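Hindstead break room, electrical and fire check, September

1. Outlets and cords. Pass. No scorching at either receptacle. Circuit B shared with the vending machine. 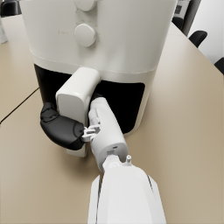 2. Countertop appliances. Pass with comment. Load on one circuit must stay under 2,000 W. The air fryer has two round knobs on the front, and the markings at the lower one are hard to read. Relabel.

3. Clearance behind heating appliances, 4 in. minimum. Recheck after shelf is moved.

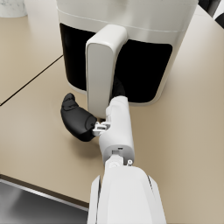
Milagros Umali asks that item 3 stay open until Testa sends the revised shelf drawing.

4. Extinguisher. Pass. Tag 3,710, pin and seal intact.

5. Lighting. Pass.
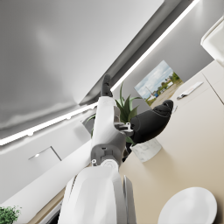

Item 5: ceiling light strip, lit.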